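Wood grain

Wood grain is the arrangement, direction and appearance of the fibers in a piece of wood. The word is used in several overlapping senses. In woodworking it usually means the direction of the fibers relative to the length of the board. In the furniture and flooring trades it often means the visible pattern on a finished face, which wood scientists prefer to call figure. A third sense, grain as a measure of pore size, is found mainly in finishing guides, where oak is called open-grained and maple closed-grained.

Contents
1 Origin
2 Grain direction
3 Cuts and faces
4 Figure
5 Effect on strength
6 Movement
7 Working with grain
8 Finishing
9 Imitation grain
10 See also

Origin

Most of the cells in a tree trunk are long and narrow and lie parallel to the stem. In softwoods such as pine and spruce the bulk of the tissue is made of tracheids, which both carry water and support the tree. In hardwoods these tasks are divided between vessels, which carry water, and fibers, which give support. The common direction of these cells sets the grain of the timber cut from the trunk.

New wood is laid down by the cambium, a thin layer of dividing cells under the bark. In climates with a marked growing season, the wood formed early in the season (earlywood) tends to have larger cells or thinner walls than the wood formed later (latewood). The contrast between the two produces growth rings. Where a saw passes through the rings at an angle, they appear on the board as lines, bands or arches.

A second system of cells, the rays, runs outward from the center of the trunk toward the bark. Rays are hard to see in many softwoods. In oak, beech and sycamore they are large enough to show as flecks on surfaces cut along the radius.

Grain direction

Straight grain runs parallel to the long axis of the trunk or board. It is easy to split and plane, and is preferred for tool handles, ladder rails and other parts under load.

Spiral grain winds around the trunk in one direction. It is present to a small degree in many trees. Lumber from a strongly spiraled log tends to twist as it dries.

Interlocked grain is found where the direction of the spiral reverses from time to time during growth. It is common in tropical hardwoods, including sapele and many other members of the mahogany family. Such wood is hard to split and tears easily under a plane.

Wavy grain has fibers that change direction in short, repeated waves. When the wood is cut along the radius, the waves reflect light in bands across the board.

Diagonal grain is a product of sawing. It appears when a straight-grained log is not cut parallel to its fibers.

Irregular grain forms around knots, burls, wounds and crotches, where the fibers must pass around an obstacle or join those of a branch.

Cuts and faces

Three reference planes are used to describe wood. The transverse plane is the end of the log, cut across the fibers, and is called end grain. The radial plane passes along the length of the log through its center. The tangential plane also follows the length of the log but lies at a tangent to the growth rings.

Flat-sawn (or plain-sawn) boards show mostly the tangential plane. Their faces carry the arched pattern often called cathedral grain, usually with straighter lines toward the edges. Quarter-sawn boards show mostly the radial plane, with close, nearly parallel lines and, in some species, ray fleck. Rift-sawn boards fall between the two and have straight lines with little fleck. Flat sawing wastes less of the log and gives wider boards, and is the usual method for general lumber.

Veneer may be sliced in any of these planes. It may also be rotary cut, by turning the log against a long blade so that a continuous sheet comes off. Rotary-cut veneer crosses the same growth rings again and again and has a broad, wandering pattern seldom seen in sawn boards.

Figure

Figure is the pattern seen on a longitudinal surface. It results from growth rings, rays, color, grain direction and the angle of the cut acting together, so two boards from one log may have little in common.

Named types include:

Curl or fiddleback: narrow bands across the board, caused by wavy grain. The name comes from the use of such maple in the backs of violins.

Ribbon or stripe: long light and dark bands along the board, seen in quarter-sawn wood with interlocked grain. The bands change places when the board is viewed from the other end.

Bird's-eye: small round spots caused by local dips in the growth layers, best known in hard maple.

Quilt: a billowed, three-dimensional effect, seen mostly in flat-sawn bigleaf maple.

Crotch: a feathered or flame-like pattern from the fork of a trunk or large limb.

Burl: swirled grain, often with many small bud traces, from rounded outgrowths on the trunk or roots.

The shift in brightness seen when a figured board is tilted is called chatoyance. Fibers meeting the surface at different angles reflect light differently, and a clear finish usually makes the effect stronger.

Effect on strength

Wood is anisotropic: its properties differ with direction. Strength and stiffness are greatest along the fibers and much lower across them. Tensile strength is especially sensitive, because a load across the grain pulls cells apart instead of stretching their walls.

The angle between the fibers and the edge of a board is called slope of grain and is written as a ratio. A slope of 1 in 15 means that the fibers depart from the edge by one unit in a length of 15. Strength falls as the slope becomes steeper, and grading rules for structural lumber limit the slope allowed in each grade. Failures in sloped members often begin where fibers run out at the surface on the tension side.

Slope is measured with a scribe, a swiveling handle with a needle that follows the fibers when drawn along the board. Surface checks formed in drying also tend to follow the fibers and may be used as a guide. Growth ring lines on the face are a poor guide, as they can run straight on a board whose fibers are spiraled.

Plywood reduces the effect of direction by laying each veneer with its grain at right angles to the next.

Movement

Below the fiber saturation point, wood shrinks as it loses water and swells as it takes it up. Change along the grain is very small in normal wood. Change across the grain is much larger, and in most species is greater in the tangential direction than in the radial. For this reason a flat-sawn board cups as it dries, usually away from the heart of the tree, while a quarter-sawn board of the same width stays flatter.

Traditional construction allows for this movement. A frame-and-panel door holds a solid panel in grooves without glue, leaving it free to change width. Tabletops are attached with buttons, slotted screws or clips for the same purpose. Breadboard ends, whose grain runs across that of the top, are normally fixed only at the middle.

Working with grain

A plane cuts most cleanly when the fibers rise toward the surface in the direction of travel. Planing the opposite way is called working against the grain; the blade then lifts fibers and splits them below the line of cut, leaving tear-out. Remedies include a sharper blade, a finer cut, a higher cutting angle and a closely set chip breaker. Scraping or sanding is often used on interlocked or curly wood.

End grain is cut with a low-angle plane or by slicing with a chisel. It makes a weak glue surface, and most joints, including the mortise and tenon and the dovetail, are shaped to bring long-grain surfaces into contact.

Finishing

Open-pored woods such as oak, ash and walnut keep a visible texture under a thin finish. Where a level surface is wanted, a paste filler is rubbed across the grain and the excess removed before varnish or lacquer is applied. End grain absorbs more stain than face grain and becomes darker unless it is sealed or sanded finer. Pine, cherry and birch may take pigment unevenly, a fault known as blotching.

Water-based products swell loose fibers and leave the surface rough, a condition called raised grain. It is commonly treated by wetting the bare wood, letting it dry and sanding lightly before the finish is applied.

Imitation grain

Painted imitation of wood, known as graining, uses a colored glaze over a lighter ground. The glaze is worked with combs, brushes and a curved rubber tool called a rocker, which produces arched lines.

Printed grain is used on laminates, vinyl flooring and coated panels. The printed layer repeats at a fixed interval, and installers commonly stagger the pieces to keep matching marks apart. Some products add an embossed texture aligned with the print.

In computer graphics, grain may be applied from a photograph or generated by a procedure. A common procedural method starts from a set of nested cylinders standing for growth rings, distorts them with noise, and colors each point by its distance from the axis. Because the pattern fills a volume, lines on adjoining faces of a carved object meet correctly.

See also

Burl
Dendrochronology
Quarter sawing
Spalting
Wood veneer 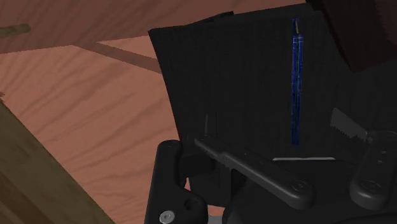

Computer-rendered wood surface with a reddish-brown finish and long, wavy grain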